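Kelside Commercial Wallcovering
Widby Botanical Series

Product overview

The Widby Botanical Series is a printed wallcovering supplied by Kelside for interior walls in offices, reception areas, guest rooms, libraries and similar spaces. The series is sold by the roll to contractors, institutions and members of the public. It is stocked at the Cademthorpe distribution center and may be ordered in full rolls or as sample sheets.

The range was drawn by the Kelside pattern studio under the direction of Areti Sfakianakis and is based on pressed flower sheets held in the studio's own library. Each pattern is available in 10 ground colors. Custom grounds may be requested for orders of 101 rolls or more, subject to approval of a printed proof by the purchaser.

Construction

Widby wallcovering consists of a printed face on a nonwoven backing. The backing holds its dimensions when paste is applied, and the material may therefore be hung by the paste-the-wall method. No soaking or booking time is required. The face carries a clear matte coat and may be wiped with a soft cloth and mild soap. Abrasive pads, solvents and bleach must not be used.

The product is not suitable for shower enclosures, exterior walls, or any wall with a known moisture problem. Purchasers who intend to use it in kitchens should consult the technical desk before ordering.

Ordering quantities

Quantities should be calculated from the full height of the wall, with an allowance at top and bottom for trimming. Patterns in this series have a half-drop match, and an additional allowance is required on every second strip. Door and window openings should not be deducted unless they exceed the width of two strips.

All rolls for a single room must be ordered together and must carry the same run number. The run number is printed on the label of each roll and on the packing list. Kelside cannot guarantee a color match between runs and does not accept returns on that basis. It is recommended that one unopened roll be retained for future repairs.

Color and scale

Ground color has a considerable effect on the way a floral print reads at a distance. Lighter grounds give more separation between flower and leaf, while deeper grounds tend to draw the two together. Small repeats are generally preferred for alcoves, booths and short partition walls, where a large repeat would be interrupted too often by corners. Purchasers should view a sample sheet upright, in the lighting in which the product will be used, both in the morning and after dark. 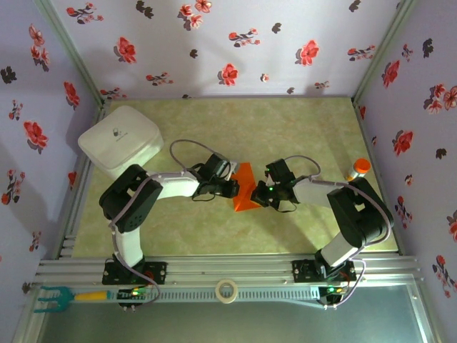

Red flowers and dark leaf sprigs on a lavender ground, across three walls.

Where a pattern is carried around an inside corner, the strip should be cut so that a narrow return passes onto the adjoining wall. The remaining width is then hung to a fresh plumb line. Some loss of pattern at the corner is to be expected and should be placed where it will be least noticed, normally in the corner farthest from the entrance.

Surface preparation

Walls must be clean, dry, smooth and sound. Existing wallcovering should be removed in full, including any remaining adhesive. Cracks and nail holes should be filled and sanded. New plaster must be allowed to cure and must be primed with a wallcovering primer before hanging. Glossy paint should be dulled with fine sandpaper and washed down.

Strong colors beneath the product may show through the lighter grounds. In such cases a white pigmented primer is required.

Installation

Before cutting, the installer should open and inspect every roll for flaws in printing or shading. If a flaw is found, work should stop and the supplier should be notified. No claim will be considered after more than 5 strips have been hung.

Apply a ready-mixed clear adhesive evenly to the wall with a roller, working one strip width at a time. Hang the first strip to a plumb line and smooth it from the center outward with a plastic smoother or a soft brush. Seams should be butted and never overlapped, except at corners. Remove any adhesive from the face at once with a damp sponge and clean water. Room temperature should be held steady until the adhesive has dried.

Samples and pattern books

Sample sheets are available free of charge to registered trade accounts and at a nominal fee to other customers. The complete pattern book, catalog reference 474, contains every pattern in every standard ground and may be borrowed by architects and interior designers. Requests should be sent to Genalyn Ocampo in the sample room. The Echevarría Stripe Series, which shares its ground colors with Widby and may be used on adjoining walls, is bound in the same volume.

The book is reissued each March. Earlier editions should be discarded on receipt of the new one.

Delivery and returns

Stock items are normally dispatched from Cademthorpe on the next working day. Orders received after 2 p.m. are handled as if received the following morning. Cartons must be stored flat, indoors, and away from direct heat.

Unopened rolls may be returned with the original packing list. Cut lengths, custom grounds and sample sheets are not returnable. Questions concerning trade accounts should be addressed to Danilo Cruzado, and technical questions to Marilou Sebastian at the technical desk.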